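타래 모음 | 홈 | 인기 | 최신 | 저장한 글 | 로그인

중고 데스크톱 살 때 내가 당한 것들 (타래)
Canan Tuncer · 2022년 10월 31일

중고 본체 사려는 사람이 주변에 자꾸 생겨서 씀. 이동 중에 폰으로 쓰는거라 두서없음 주의 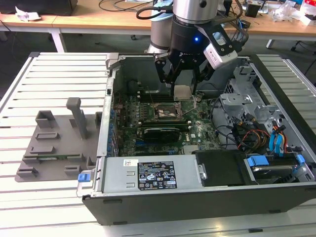

일단 나는 전문가 아님. 번역 일 하는 사람이고 컴퓨터는 집에서 쓰는 거 네 대째 전부 중고로만 샀음. 그중 한 대는 완전 망했고 한 대는 반쯤 망함. 그 얘기 위주로 감

망한 거부터. Kemness 장터에서 직거래. 판매자 엄청 친절했음. 집 앞까지 차로 갖다줌. 그 친절에 넘어가서 켜보지도 않고 돈 보냄. 집에 와서 전원 누르니까 팬만 돌고 화면 안 나옴

연락했더니 "저희 집에선 잘 됐는데요". 네. 그 말이 끝. 증명할 방법이 없음

그래서 첫번째. 무조건 켜보고 산다. 카페에서 만나더라도 콘센트 있는 데로. 모니터 없으면 판매자 집이나 가게로 가면 됨. 귀찮아하면 안 사면 되고. 매물은 또 나옴

켜지는 영상 보내준다는 사람도 있는데 영상은 언제 찍은 건지 모름. 꼭 영상으로 봐야 되면 그 자리에서 통화 걸어서 보여달라고 하셈. 시계 화면 띄워달라고 하고

두번째는 사양 확인. 글에 적힌 거랑 실제가 다른 경우 진짜 많음. 악의 없이 틀리는 사람이 더 많은 것 같음. 본인도 중고로 샀는데 전 주인이 적어준 거 그대로 복붙한 거

윈도우 켜서 작업 관리자 성능 탭 보면 웬만한 건 다 나옴. CPU, 램, 디스크, 그래픽. 1분도 안 걸림. 민망해하지 말고 그냥 보여달라고 해요

램은 용량만 보지 말고 몇 개 꽂혔는지도. 슬롯 남아 있어야 나중에 늘리기 편함. 나는 이거 안 봐서 있던 램 다 빼고 새로 샀음. 뺀 건 아직도 서랍에 있다

세번째 디스크 사용시간. 나는 이걸 제일 중요하게 봄. 무료 프로그램으로 확인 가능. 싸게 산 사무용 본체가 있었는데 하드 사용시간이 말도 안 되게 길었음. 몇 년을 안 끄고 돌린듯

그게 반쯤 망한 그거임. 한 달 쓰니까 느려지고 소리 나고... 결국 SSD 새로 사서 갈았다. 그 돈 합치니까 처음에 좀 더 주고 상태 좋은 거 사는 거랑 똑같아짐

그리고 하드에 전 주인 파일이 그대로 있었음. 가족 사진, 세금 서류, 이력서까지. 바로 밀었는데 기분 되게 이상했다. 파는 분들 제발 초기화 좀 하고 파세요. 휴지통 비우기 말고 진짜 초기화

사는 쪽도 마찬가지. 받으면 윈도우 새로 깔기. 깔려 있는 거 그대로 쓰지 말 것. 로그인 계정 남아 있어서 나중에 골치아픈 경우 봤음

네번째 가격. 같은 모델을 최소 20개는 검색해보고 감 잡은 다음에 연락. "급처"라고 써놓은 게 시세보다 비싼 적도 있었다. 급한 건 그쪽 사정이고요

완료된 거래 가격을 봐야 됨. 올라와 있는 가격 말고. 안 팔려서 계속 올라와 있는 거니까 그건 시세가 아님

업체도 써봤음. 우리 동네 Inbridge는 사무실 정리할 때 나온 물건 떼다 파는 데인데 개인보다 좀 비쌈. 대신 보증 석 달. 작년에 파워 나갔을 때 군말 없이 바꿔줬음. 마음 편한 값이라고 생각하면 낼 만함

Devar는 비추까진 아닌데... 택배로 받았더니 본체 안에 완충재가 하나도 없었음. 그래픽카드가 반쯤 빠져서 왔다. 다시 끼우니까 되긴 됨. 택배면 안쪽 포장 어떻게 하는지 꼭 물어보기

참고로 택배 온 본체는 바로 켜지 말고 옆판 한 번 열어서 빠진 거 없나 보세요. 흔들었을 때 달그락 소리 나면 더더욱. 나사 하나 굴러다니다가 보드에 닿으면 그대로 끝날 수 있음

다섯번째 전원. 파워 용량이랑 연식. 사무용 대기업 본체는 파워 규격이 특이한 게 있어서 고장나면 맞는 거 구하기 힘듦. 케이스도 작고. 나중에 업글할 생각이면 이거 미리 검색

업글 생각 없고 문서 인강 유튜브면 대기업 사무용 중고가 제일 무난하다고 봄. 조용하고 튼튼함. 지금 이거 쓰는 것도 그거

냄새. 진짜로. 담배 피우는 방에 있던 본체는 겉을 닦아도 안에서 냄새 올라옴. 팬 돌 때마다. 직거래면 뒤쪽 배기구에 코 대보셈. 이상해 보여도 함

Kocabaş 상가 지하에 있는 수리점도 추천. 살까 말까 할 때 들고 가면 만 원 받고 봐줌. 판매자랑 아예 거기서 만나서 거래한 적도 있음. 판매자도 좋아하더라 나중에 딴소리 안 들으니까

아 그리고 영수증이나 구매내역 남아있는지 물어보기. 부품 보증 남은 경우 은근 있음. 보증 기간을 시리얼로 조회하는 제조사도 있고

거래 채팅은 지우지 마세요. 나는 지웠다가 나중에 아무것도 못 함. 위에 쓴 망한 거래가 그거임

중고 모니터는 할말이 따로 많아서 11월에 따로 쓸게요. 불량화소 얘기만으로 타래 하나 나옴

아 한 대 더 보러 가기로 해서 지금 내려야 됨. 질문은 답글로 달아주면 밤에 봄

댓글

달빛서랍: 휴지통 비우기에서 뜨끔했습니다. 작년에 판 거 어떡하죠...

mori_k: 노트북도 비슷한가요? 배터리는 어떻게 보는지 궁금해요

ㄴ Canan Tuncer: 배터리는 명령프롬프트에 powercfg /batteryreport 치면 설계용량이랑 지금 용량 나와요. 나는 반 밑이면 안 삼

밥먹고산책: 전 담배 냄새 때문에 결국 케이스만 새로 샀어요 ㅠㅠ 글 먼저 볼걸

김치전두장: Inbridge 보증 아직도 석 달이에요? 지난번엔 한 달이라고 들었는데

ㄴ Canan Tuncer: 내가 산 건 석 달이었는데 물건마다 다를수도. 사기 전에 물어보세요

이전 타래 | 다음 타래 | 맨 위로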